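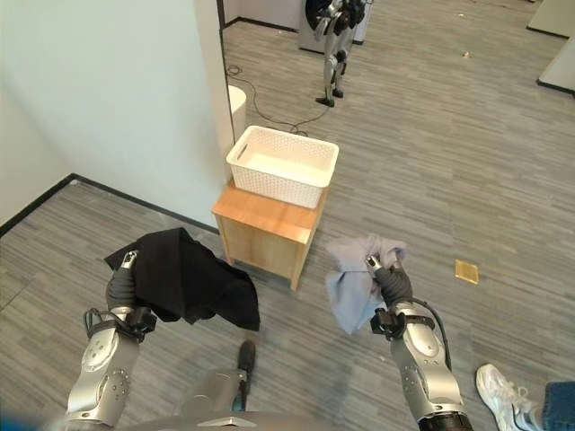

Both arms loaded, basket on the cabinet, spotter standing at the right side.

Spotter distance for humanoids, what do you write in your rules?

brotholm_lab
Hello all. I am writing the floor rules for our room at Brotholm and I would like opinions before I print them. We run two humanoids in the same carpeted room. The work is simple, the robot takes cloths and puts them in a basket, later also small objects from the floor. My draft at the moment:

1. One spotter for each robot that is powered. The spotter does nothing else, no phone and no laptop.
2. The spotter stands to the side and behind the shoulder line, never between the arms and the basket.
3. Closed shoes. Long sleeves are rolled up.
4. No cable on the floor inside the walking area.
5. A robot that is not in the task is still treated as powered, until somebody has checked it.

My question is mostly about rule 2. How near is too near? You can see a white sneaker in the corner of my picture, and two colleagues already told me it is too close.

kettle_and_servo
I am one of those who would say too close, yes. If you can touch the chest plate you are inside the reach of the arm. We use arm length plus one big step, and we put tape on the carpet so there is no discussion. Also, your rule 4 is a nice rule, but there is a black cable on the floor behind that cabinet.

brotholm_lab
You are right about the cable. My rule says "walking area" and the cable is behind the cabinet, but I agree this is a lawyer answer. I will change it to "no loose cable on the floor of the room".

Shukla_ops
I disagree with the big step. We had this rule for 9 months. The problem is falling. When a biped begins to tip, the person who is far away runs toward it, and running toward a falling robot is the worst thing you can do. Our spotter stays close, with the stop button already in the hand, and is trained to step back and press. He does not catch. The rule says in capital letters DO NOT CATCH.

kettle_and_servo
Then hang it from a gantry and the question disappears.

Shukla_ops
A gantry is fine for walking tests. For picking things up from the floor, the strap comes into the view of the cameras and hangs on the arms. We tried.

irnport_k
Somebody should say something about cloth. Everybody writes rules for hard objects and forgets that fabric goes everywhere. It gets over the hand, into the joints of the fingers, under the foot. At Irnport we have a separate line: if cloth covers any part of the hand which is not gripping it, pause, and only then a person removes it. Never pull it out while the fingers are under power. Dark cloth on a dark gripper is the most difficult, you cannot see where one stops and the other begins.

brotholm_lab
Thank you, this is missing from my draft completely. I will add it as rule 6. I looked again through our wrist views after reading your message and I can see the point very well. 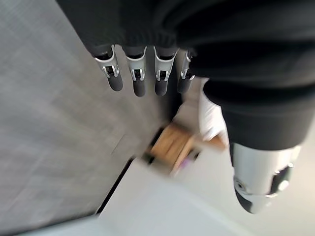 So for rule 6 I now have: "Fabric around the fingers or the wrist means pause. The spotter says it aloud, the operator confirms, and only after that a hand comes near." I also want to write something for floor work, when the robot bends down to a small block or similar. The head is low then and the balance is different. Should the distance be the same?

irnport_k
Bigger in front, same at the side. When it bends, it falls forward.

udemico_reader
New here, sorry if it is a basic question. At Udemico we have only one robot and 2 people. Does rule 1 mean that the operator and the spotter cannot be the same person? It would stop our work half of the time, when one of us is in meetings.

Shukla_ops
Yes, it means that. Then it stops.

kettle_and_servo
For once I agree with Shukla. The person who is driving looks at a screen and is the last one to notice a foot on a shirt.

udemico_reader
OK. It is not the answer I hoped for, but I understand.

brotholm_lab
I am changing rule 2 to a tape line, with the stop button in the hand and "do not catch" written under it. On the distance itself you two do not agree, so I will measure the reach of our arms with a cloth hanging from each hand and put the tape after this. If anybody has a form for checking the second robot before a session (my rule 5), please post it. Ours is a piece of paper on the door and half of the boxes are never filled in.

irnport_k
I can post ours in the evening, after 6 or so. It is one page. Please ignore the line about batteries, we are rewriting it.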